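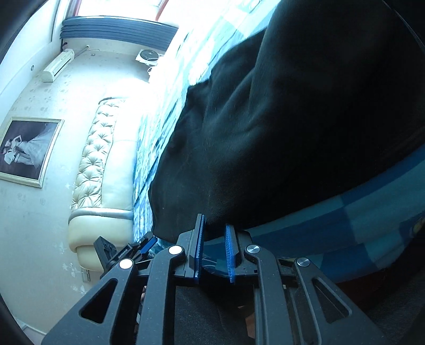

How to set up a public vigil on short notice

By Ngọc Phan

After a shooting, a fatal crash or a fire, people usually want to gather within a day or two. The steps below are the ones we used in Avthorpe in September and again, with changes, in Mistcombe. Rules differ from town to town, so check each step against your own city's website before you rely on it.

Step 1. Talk to the families first

Call or visit before anything is posted. Ask whether they want a vigil at all, whether they want names read, and whether they plan to attend. If a family says no to having a name or photo used, leave it out and tell everyone who is speaking. If you can't reach a family directly, go through their church, their employer or the victim advocate at the police department. Don't message relatives through a public comment thread.

Step 2. Pick the place and time

Stay away from the street where it happened. It may still be closed, and the people who live there have had enough traffic. A courthouse lawn, a school field or a church parking lot works well. Look for:

Level ground near the entrance, for wheelchairs and strollers
Street lights or building lights that stay on after dark
More than one way out
Restrooms, or a business next door that will open theirs

Start half an hour before sunset. People can park and find a spot while they can still see, and the candles show up by the end. In Avthorpe we started at 7:30 p.m. and were finished by 8:15.

Step 3. Call the city

Ask for the special events desk or the clerk. In Avthorpe a gathering of under 200 people in a park needs only a notice by email. Over that, you need a permit, and the usual wait is ten business days. Ask for the wait to be waived. Ours was waived by phone the same afternoon, but the request had to come from a named person with an ID, so have one organizer make all the calls.

Mistcombe also asks for a $3000 deposit if you close a street. We moved to the sidewalk and the library steps and did not have to pay it.

While you are on the phone, ask who at the police department you should talk to. Give that officer the start time, the end time and your cell number. If there is an open investigation, ask whether there is anything the speakers should avoid.

Step 4. Write the announcement

Keep it short. Put the place, the start time, the parking and one contact number. Say whether children are welcome and whether there will be an interpreter. Do not describe the crime and do not name the person accused of it. Read the spelling of every victim's name aloud to a relative before you post - the first news reports get these wrong fairly often, and so did our first flyer.

Diệp, the copy shop on Main, can turn flyers around in an hour if you bring the file on a stick. Most towns have a shop like it.

Step 5. Get the supplies

Candles with paper drip guards, or battery candles if there is a burn ban
Long lighters, more than you think you need
2 buckets of sand for used candles
A battery speaker and one microphone with a spare battery
A folding table, tape and thick markers
Water and tissues

We handed out 198 candles in Avthorpe and ran out. Plenty of people shared or used their phones.

Step 6. Plan a short program

Thirty to forty minutes is enough. This order has worked:

Welcome and a note about exits
One prayer or reading
The names, read slowly by one person
A minute of silence
Two or three speakers, three minutes each
Where to find counseling and how to give to the families
Closing song, if the families want one

Elected officials may ask to speak. Decide ahead of time and give them the same three minutes. Print the names in large type with the pronunciation underneath.

Step 7. Deal with reporters

Set aside a spot to one side, with a clear view of the speakers, and ask camera crews to stay there during the silence. Send them a short note that morning with the start time and the name of one person who will answer questions. Relatives who don't want to be interviewed can stand on the far side. In Temcombe the organizers gave them a white ribbon to wear, and the reporters respected it.

Step 8. Clean up

Collect candle stubs that night, before they get walked into the pavement. Leave flowers and cards where they are, and ask the city how long they can stay. Cards should go into a dry box for the families before it rains. Email the city to say the site is clear, and attach a couple of photos if you paid a deposit.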